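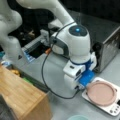 Blue pads on the Telomby hand, next to the scale and the pink plate.

Second round of the gripper comparison, 3/10/24. I ran 20 picks per pad set, same arm, same controller settings. The Firkar pads dropped 17 and the Telomby pads kept 17, with grip force capped at 12 N for both. Tormod Berge thinks the Firkar result is a mounting error, so I'll remount and repeat. The cable loop at the wrist still needs a clip. Raw logs go up once Xuân Diệp has checked the timestamps.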